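How to test a tidying chore in simulation

Can a machine put away the stuff left around your house yet? Mostly no, but you can find out how far off yours is without buying an arm. I use the Peltitik simulator with the Zasten controller, and the same steps should work with most setups.

1. Pick one object and one piece of furniture. A small plastic bottle on a low shelf is a good start. Leave drawers and doors for later.

2. Set the start pose. Keep the hand open and clear of the shelf, with the thumb low.
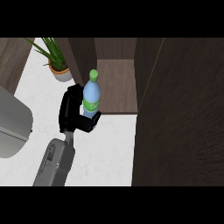 3. Write down what counts as done before you run anything. Mine is: bottle lifted off the shelf, held for 7 seconds, set down upright. If you decide afterward, you will be too kind to the machine.

4. Run 36 trials as a warm-up and fix whatever is plainly broken. Then run 200 and don't touch the settings.

5. Move the bottle a little between trials. A controller that only works from one spot hasn't learned the chore. 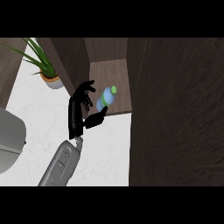 6. Sort the failures by type: missed, knocked over, dropped, hit the cabinet. The last one matters most if you plan to go near real furniture.

My Braraneck build got through almost 2 chores in a row before it needed a reset — fine for a test, not much help on laundry day. Shelves are harder than tabletops, as the side panels leave little room for the wrist.

Settings last checked 26 Nov 2023.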